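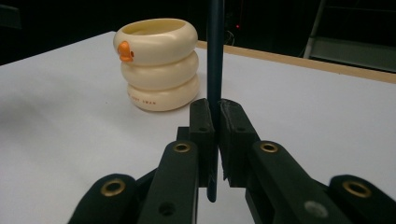
The cream duck cup on a white tabletop.

Girkberg has been making office chairs for a while, but the Gernel is the first one it has sold directly to people who work at home. It costs £699, delivered in one large box. I have used it as my only desk chair since December, and I work sitting down for most of the day, so it has had a fair trial.

I translate instruction manuals for a living. A normal day is 3000 words, and a bad one is more than that with a deadline at five. My old chair was a second-hand Dereo with a worn seat and a gas lift that sank during the morning. I would have replaced it sooner if chairs at this price could be tried out near me, but the nearest showroom is a long train ride away.

Putting it together

The base, castors, lift and seat go together without tools. The back needs four bolts, and the hex key in the box is too short to turn them comfortably. I used one of my own. The instructions are drawings only, and the one for the armrests shows the left arm on the right side. If you follow it, the pads point outwards. Swapping them over is easy enough once you have noticed.

The seat

The foam is firm. For the first week I thought it was too firm and considered sending the chair back. After that I stopped noticing it, and I don't get the ache under the thighs that I had with the Dereo. The seat slides forwards and back on a lever under the right-hand side. It is a stiff lever and you need to take your weight off the seat before it will move.

At its lowest the seat is 43 cm from the floor. That suits me at average height. Meron Yilma, who shares my office for part of the week, is a good deal shorter and uses a footrest with it. Girkberg sells a shorter gas lift, though it has to be ordered with the chair and can't be added later without sending the base back.

The back

This is the best part of the chair. The mesh is tight and doesn't sag, and the lumbar pad moves up and down far enough to be useful. The tilt tension is set with a knob that takes a lot of turns to get from light to heavy, but you only do it once. There is a lock for sitting upright and another for leaning back slightly. I would have liked one in between.

There is no headrest. One is promised for later in the year, with no price given.

Arms and castors

The arms go up and down, in and out, and swivel. They don't lock in the swivel position, so they get knocked out of line when you stand up – a small thing, but it happens every day. The pads are soft and have marked slightly where my watch rubs.

The standard castors are meant for carpet. On my wooden floor they were noisy and I changed them after a month. Soft ones are offered as an extra and I would pay for them at the start.

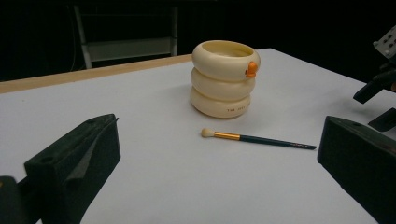 Does the mesh back need any special cleaning?
A vacuum cleaner with a brush attachment is enough for dust, and marks come off with a damp cloth and a little washing-up liquid.

Compared with the Asfaw

The other chair I looked at seriously was the Asfaw, which costs less and has a softer seat. I sat in one for an afternoon at a client's office. It is more comfortable for the first hour and less so by the third, and the arms only move up and down. If you sit at a desk for short spells it is probably the better buy.

Guarantee

Girkberg covers the frame and lift for ten years but the mesh and arm pads for only 2. Replacement pads are listed on the website, and the lumbar pad is too. I have kept the box in the loft in case anything has to go back.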